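Leituras › Resenhas › Contos

Imprimir | Enviar por e-mail

19 de outubro de 2024 – por Urszula Borkowska

Jinov, antologia de contos (editora Petis, 892 páginas)

O volume reúne 17 autores em ordem cronológica de publicação. A edição é em capa dura, papel de baixa gramatura, com margens internas estreitas. A partir da metade, o texto entra na dobra e obriga a forçar a lombada.

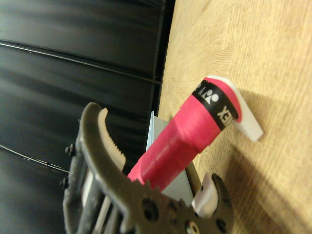 A seleção de Roman Nowicki privilegia a narrativa curta – a maioria dos contos não passa de cinco páginas. As exceções são as duas novelas de Flurina Sutter, que ocupam cerca de um quinto do livro e destoam do conjunto pelo ritmo. "Costov", a segunda, tem o melhor final do volume.

O aparato crítico é irregular. As notas de Oliwia Kalinowski informam a data e o periódico de origem, mas faltam em três contos. O índice remissivo traz erros de paginação, concentrados na letra M.

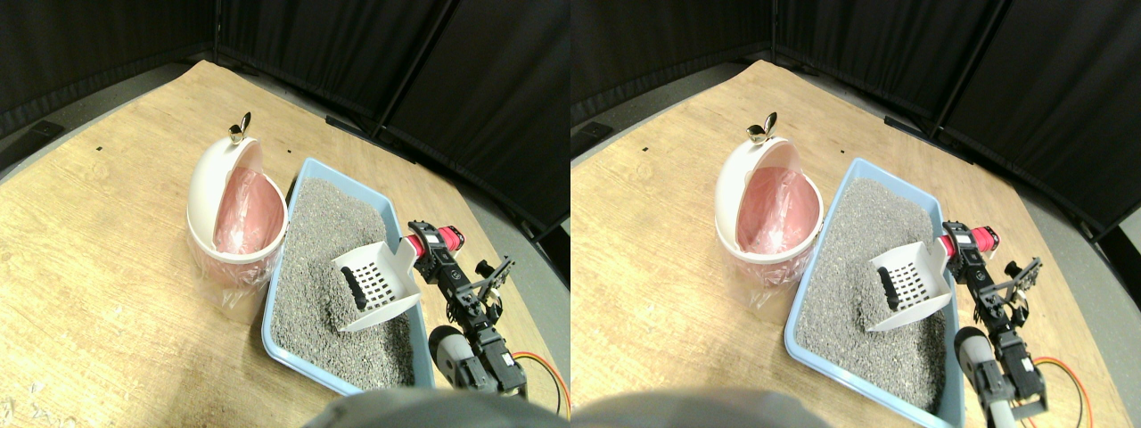 Urszula Borkowska

A tradução mantém o registro seco dos originais. Há oscilação no tratamento: "tu" e "você" alternam no mesmo diálogo, sem critério aparente. A revisão deixou passar vírgulas entre sujeito e verbo.

Para consulta, recomendo o volume. Para leitura contínua, a edição anterior, em dois tomos, é mais manejável. A Petis prevê uma reimpressão corrigida para janeiro.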